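Card Skimming at Hesard Branches: Frequently Asked Questions

Last updated April 24, 2022

What happened?
Skimming devices were found on three cash machines run by Hesard Savings in Stomalcombe. They copied card details and recorded PINs over several days in February. Police are investigating and no arrests have been made.

How many customers are affected?
We have identified 543 cards used at the machines during that period. Money was taken from 35 of them. The largest single loss was $3,171.

How will I know if my card was copied?
We have written to every cardholder on the list. If you have moved recently, call the number on your card and ask for the fraud desk.

Will I get my money back?
Yes, if you did not make or approve the withdrawal. Claims take up to 10 business days. Dinesh Rai's team handles them and will give you a case number — keep it until the refund shows on your statement.

Do I need to file a police report?
Only if money is missing. Ask for Detective Sirkka Kinnunen at the Stomalcombe station and bring a copy of your statement.

I used the machine on Kartha Street. Is it safe now?
It was replaced in March, along with the two on Plistton Road. All three have new card readers.

What should I look for at a cash machine?
A loose or bulky card slot, a keypad that sits too high, or glue marks. Cover your hand when you enter your PIN. If something looks wrong, cancel and leave — then call us. 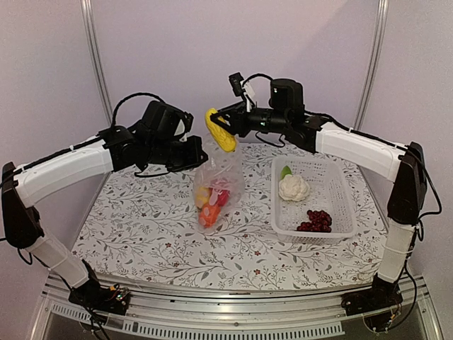
Will the bank ever ask for my PIN?
No. Hang up on anyone who does, even if they know your name and account number.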